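Two arms and a power strip

Farhad Bahrami built his first robot arm on a desk in his bedroom. The pair he works with now sits in a shared workshop in Cundus, where he rents a bench for 169 dollars a month. He calls the project Sendano.

The goal is small household jobs that take two hands. Since February he has been working on power strips: holding one steady, pressing a switch, pushing in a plug. A person does this without looking. For a pair of arms it means one side has to hold still while the other pushes.

"The strip slides," Bahrami says. "You press on one end and the other end comes around. I spent 13 evenings on that."
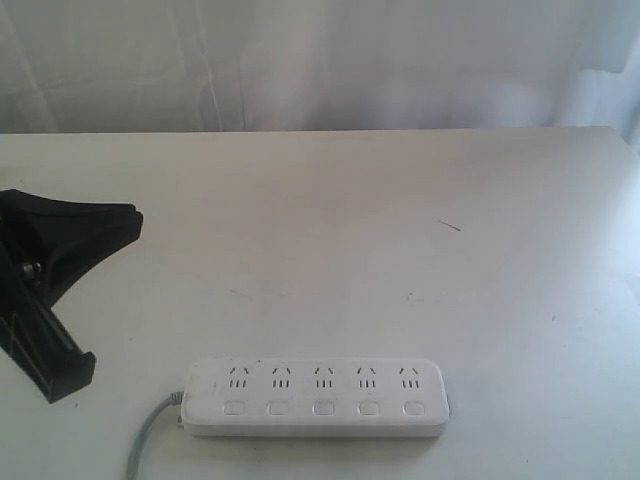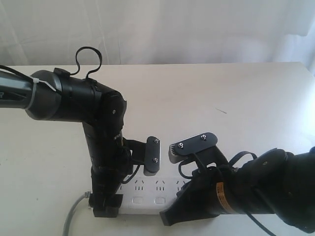
The white power strip on the workshop table, with one black gripper at the left in the first picture and both arms over the strip in the second.

The cord causes its own trouble. It pulls the strip to one side, and the pull changes each time the strip is put back. Bahrami tried taping the cord down, then took the tape off again. He wants the arms to cope with a cord that lies where it falls.

He runs the arms slowly and keeps one hand near the cutoff. Bolts get checked before each session. A loose one cost him most of a weekend last winter.

His next test is 100 switch presses in a row. His best run so far ended at nine, when the strip turned and the finger came down between two switches. After that he plans to start on plugs.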